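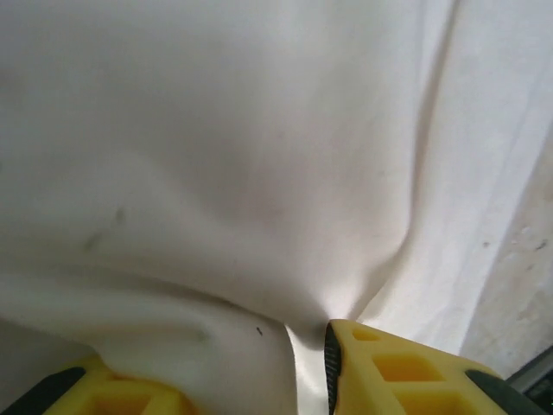 Bontu Demissie
Section 4: Setting Up and Starting a Caravan Game

Caravan is the long mode in Prarulent. It keeps its own saves, its own difficulty setting and its own button layout, so anything you changed for Skirmish does not carry over. Go through this section once before your first run. Last updated 4/22/23.

Before you start

Caravan is locked on a new profile. To open it, finish the Esidance tutorial map. You can skip the talking scenes, but you have to reach the east gate with at least one wagon. If the Caravan entry on the main menu is still gray after that, back out to the title screen and load your profile again.

Caution: Do not switch profiles while the wagon icon is turning in the corner. The game is writing your save, and an interrupted save can't be repaired.

4.1 Creating a caravan

1. From the main menu, choose Caravan, then New.
2. Pick an empty slot. There are 20 slots per profile. If they are all full, highlight one and hold the Cancel button to clear it.
3. Type a name for the caravan. Names can't be changed later.
4. Choose Easy, Standard or Hard. Easy and Standard can be swapped at any town. Hard is fixed for the whole run.
5. Choose your lead driver. Each driver starts with a different wagon, and the wagon matters more than the driver for the first few towns.
6. Select Start. The opening scene plays once and can be watched again from the Extras menu.

Note: The Ferry Driver looks weak on the selection screen because her speed bar is short. The bar shows road speed only. She crosses rivers without paying the toll, and there are a lot of rivers before Huamán.

4.2 Loading the wagons

You are taken to the yard after the opening scene. Goods are in the left column and your wagons are in the right one.

1. Highlight a type of goods and press Confirm to pick up one crate.
2. Move to a wagon and press Confirm again to set it down.
3. Press the left shoulder button to rotate a crate before you place it.
4. Check the balance needle at the bottom of the screen. Green is good, yellow costs you speed on hills, and red means the wagon can tip on a sharp turn.
5. When you are done, press Menu and choose Leave Yard.

Keep one space open in the front wagon. The first rescue event gives you a passenger, and if there is no room for him he walks off and you lose his map. Glass and salt should go low. Cloth can go anywhere, and it is the only cargo that takes no damage in a tip.
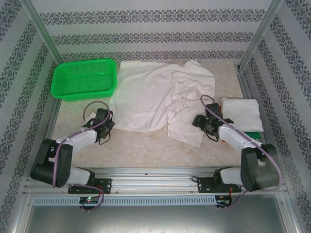 Fig. 4-1. Green basket at the back left corner of the board.

4.3 On the road

Steer with the left stick. The right stick moves the camera. Tap Brake for a slow stop, or hold it for a hard stop, which knocks loose any crate stacked above the rail.

Camp is available from the road menu whenever no enemies are on screen. Camping repairs wheels, heals the driver and moves the clock to morning. It also uses one food per wagon. If you have no food you can still camp, but only the clock moves.

Bandits show up as a dust cloud on the horizon. You can outrun the small groups. For the large ones, turn off the road and wait in the trees until the drum music stops.

4.4 The toll at Berico

The bridge at Berico is the first real check on your money. The guard asks for 1,218 coins, and the price is the same on every difficulty. If you don't have it:

1. Go back to the last town and sell glass first, then salt.
2. If you are still short, take the night delivery from the notice board.
3. Return to the bridge before the market closes. After closing, the guard leaves and you have to camp.

Caution: The game saves automatically when you talk to the guard. Make a manual save in another slot before you walk up to him.

4.5 Adding a second player

Caravan supports 2 players on one screen. The second player can join at any town by pressing Start on another controller, and takes over the rear wagon. Money is shared. Cargo damage is counted separately and shown at the end of each leg.

To drop out, the second player opens the road menu and selects Leave. The rear wagon goes back to following on its own, with whatever cargo and damage it has.

For the Skirmish button layout, see Section 5.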